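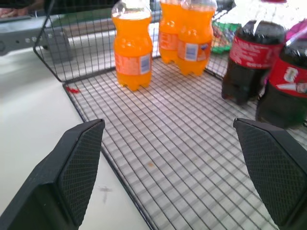 3. Grouping and placement in small-format wire displays

3.1 Background to the task

Small shops, staff canteens and reception counters often keep their snacks and drinks in open wire fittings. These fittings are inexpensive and easy to move, and stock can be seen through the sides as well as from the front. They also impose limits that a solid shelf does not. A bottle with a narrow foot may settle unevenly on a coarse grid, a soft bag has little to lean against, and a label that faces the side wall is read through the mesh. Earlier work by our group (Riis and Blöndal, internal report) dealt with solid shelves only, and its advice on spacing could not be carried over without change.

The present section reports how stock was sorted and placed in wire baskets and wire shelving set up on tabletops. The questions were practical. We wished to know which groupings people choose when they are given mixed goods and no plan, and whether those groupings make it easier for another person to find a named item later.

3.2 Materials

Goods were bought from ordinary retail stock and fell into three classes: soft drinks in plastic bottles, potato chips in upright bags, and flat packaged snacks. Orange soda and cola were chosen for the basket task for their strong difference in color, so that a misplaced bottle would be noticed from a normal standing distance. The chip bags were chosen by flavor and carried a common brand mark, which meant that the color of the bag, and the picture printed on it, did most of the work of telling one flavor from another.

Baskets and shelving were supplied by Plitex. Records of each placement were entered in Clotavik, a stock-keeping program already in use at the site, and were checked by a second member of the team. The full record for the study holds 2,569 placements, of which 79 were set aside before analysis on account of missing entries.

3.3 Procedure

Each session began with the goods in mixed order. Placement continued until all goods for that session had been put away, and a finder who had not been present was then asked to locate items by name. Sessions lasted roughly 40 minutes, with the basket task and the shelf task treated as separate parts. Sille Nørgaard kept the written log, and Boonmee Hemmin prepared the goods and restored the mixed order between parts.

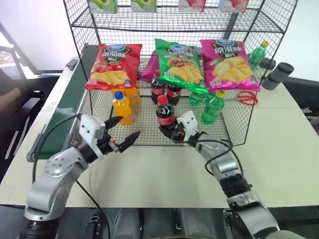 For the shelf task, coding distinguished between the upper level and the base. Flat packages were coded by product and by the side on which they were placed. Chip bags were coded as upright, leaning or lying, with a further note where one bag was partly hidden by another. Bottles were coded by kind and by depth, so that a drink standing at the front was kept apart in the record from one standing behind it. This last point matters for the findings below - a second bottle of a similar color behind the first was easily missed by the finder.

3.4 Observations

Two patterns were common. In the first, goods were grouped by kind: bottles together, bags together, flat packs together. In the second, goods were grouped by size, with tall items toward the back. The two often led to the same arrangement, and where they did the coders recorded both.

Grouping by kind was clearest in the baskets, where drinks made up most of the goods. On the shelving, large chip bags were frequently stood in a row with their fronts facing outward, and drinks were put before them. Finders praised this arrangement for the bags, whose upper halves stayed in view, but were slower with any bag tucked behind its neighbors. Flavor names were seldom read in full. Most finders reported that they looked for the bag color first and used the printed picture to confirm it.

Mogens Sveinbjörnsson, who coded the shelf material, noted that flat packs with matching fronts were nearly always kept side by side. Participants did so even where this left a gap elsewhere on the same level.

3.5 Limits

The goods were few in kind, and the fittings were placed on tables of ordinary working height. Results may differ for floor-standing units, where the base is seen from a steeper angle. Weight was not recorded, and no claim is made here on how mesh fittings bear a full load over time. A comparison with solid-sided trays is taken up in Section 4.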